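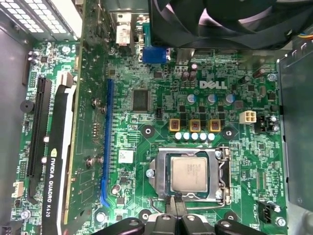 Job 3011, socket open.

We use cookies to make this site work and to remember what you've read. Accept / Manage choices

THE BAKERY MACHINE

Ten to five and the phone goes and it's the bakery. Is it done. No. Will it be done. Yes. Why did I say yes.

Job 3011, the last ticket in the book before Wulline Repairs turns into a place that sells phone cases. Rent went up in May and stayed up. I had the shelves half packed, the good screwdrivers already in a sock in my coat, and then this Dell comes in on a bread trolley. Flour in the vents. Flour in the drive bay. I wiped down the side panel and wrote my initials in what was left, like a kid.

The bakery is Bùi, on the Bideo side of the bridge. You've had the sesame rolls if you've ever been hungry over there before six. The whole place runs off this one computer. Orders, wages, who gets the birthday cakes. Also the recipes, and that was the part she kept coming back to on the phone. The mother's recipes. The mother typed them in herself one winter with two fingers and never wrote them on paper again, and in the fall she died, and in the new year the computer started switching itself off.

No backup? I said.

There's Lestar, she said.

I knew Lestar. Lestar was a backup service that went out of business and kept sending the invoices.

So. Drive first. Drive was fine, it clicked a bit but it spun. I copied it anyway, then copied the copy. You'd think that would be the end of it. Hand her the recipes, say sorry about the computer, go home. But the order program was from before anybody, it only ran on this board, it checked some number somewhere and sulked if you moved it. I tried it on my own machine. It put up a gray box that said WHO ARE YOU and nothing else.

Fair question at that hour.

Cooler off. Old paste like dried toothpaste. Cleaned it with the last of the alcohol and a coffee filter. Lever up, frame up, and there's the processor, a little silver square with some print on it too faint for my eyes, and above it the neat row of yellow squares that I've never once had to fix on anything, and the name DELL in white like the name on a lunchbox.

I looked for fat capacitors. Nothing I'd swear to. Looked for burn marks. Sniffed it, you do sniff them. It smelled of bread. Of course it smelled of bread.

Which left the chip, or the board, or the power, or the ghost of the mother not wanting the Thursday orders read out by someone she hadn't trained. I could swap a chip. I had a spare of the same family, pulled from a school machine last year, one I'd been keeping for no reason except that I keep things. It was in the gray holder on the rack, tucked between its two tabs, with the blue strip under it. Everyhting else on that wall was already sold.

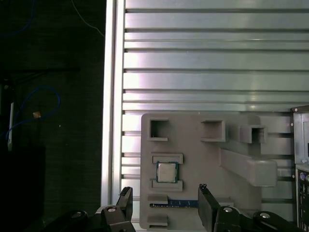
Keep the old one for me, she said when I rang to tell her. Even if it's dead. She was in the kitchen, I could hear trays. She wanted it for the shelf, next to the photograph and the oranges.

I said it was only a part. It doesn't hold anything. The recipes are on the drive, the drive is a different thing, it's a box with –

I know what a drive is, she said. That's the bit that did the thinking, isn't it?

Well. Yes.

So keep it for me.

Then she said she had a thousand rolls to shape for a wedding and hung up.

Half past six. Streetlight on. I took the old chip out by the edges, and held it a second longer than you need to. All those winters of rolls gone through that. Put it in a mint tin with a square of foam. Wrote her mother's initials on the lid in marker, then worried that was strange, then left it.

Spare in. Little arrow to little arrow. You don't push, you just let it drop and nudge it till it's sitting. I have pushed, twice in my life, and both times paid for it. New paste, a dot. Then I stopped and looked at the whole board again because my hands wanted to hurry and the board didn't.
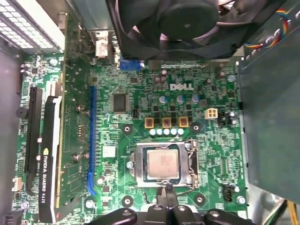 The long blue slot with nothing in it, and the K420 off to the left.

A Quadro! In a bakery. Who sold them that? Someone told her mother it would make the cake pictures nicer, and she paid extra, and the cake pictures were probably very nice.

Frame down. Lever down, that crunch, I hate that crunch. Cooler, screws cornerwise. Power lead, the four-pin one too, which I forgot and had to go back for. Button.

Fan.

Fan stopping.

Fan.

Then the beep, one, and the screen came up with a photo of a tray of rolls behind the icons. I let it run while I packed the rest of the shop. Taped the boxes. Took the sign down. Every 3 minutes I went back and it was still on, and around me there was less and less for it to be on in. At nine I opened the order program. It thought a while. The gray box came up and my stomach went.

GOOD MORNING, it said. It was dark out. I didn't correct it.

I drove it over the bridge in the passenger seat with the belt on. The bakery lights were up, the shutters half down. She took the mint tin first, before the computer. Didn't open it. Put it in her apron pocket and held the door for me with her foot.

COMMENTS

Guest
The seat belt got me. I drove my dad's old radio home like that

breadandbutter
Did she ever give you the recipes?? or was that part made up too

slotloader
the four pin lead. every single time. EVERY time

Guest
"Everyhting" in the gray holder paragraph, otherwise loved it. Also please copy your drives people

northsidereader
Wanted one more page at the bakery. What did the wedding do with 1000 rolls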